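Speaker notes: The table-setting talk, Nirnville, April

Slot is 2 pm, after the Volen people. Don't let it run long.

Open with the pledge. Everyone in the room has had the same flyer from Mutent, the one that says a properly layered table makes people eat slower and enjoy it more. Ask for a show of hands: who believes it? Then ask who has changed how they set the table at home. Wait for the second lot of hands. I expect fewer.

Say where I stand early so they can argue with me. I like a nice table. I own too many placemats. I don't think colour theory gets a tired family to sit down together, and I've yet to see anything that persuades me.

The 85 per cent figure. It's on the Mutent flyer in large type, with the rest of the sentence in small type. It's the share of people who said they "noticed" the tableware. Noticing is a low bar. I'd notice if you served my dinner on a shovel. Pause here, let them have a laugh, move on.

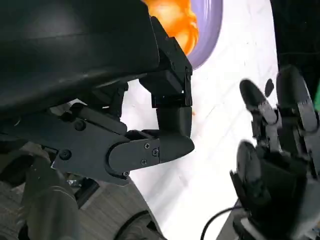

Contrast is the claim I'd half defend. The Ristić booklet says to put warm food colours against cool dishes and keep the wood plain, and for once the advice is cheap to follow. A lavender-purple rim beside something bright orange does catch my eye, and a pale wooden round with its grain showing doesn't compete with it. Fine. Does it taste any better? The booklet says yes and offers a quote from its own author. Read the quote aloud, slowly.

Next, cost. The Ristić starter set is 90 dollars and gives you 2 place settings. Ask who here feeds only two people. Op shops have odd bowls in every colour you could want, and a chipped one holds soup as well as the next.

If someone brings up kids: yes, mine had favourite bowls too. They fought over them. I wouldn't call that mindful eating.

Likely question from the Volen table: "Haven't you just got something against styling?" No. I've got something against being told it's research. Offer to read whatever they send me.

Leave the flyer up on the screen while people get their tea.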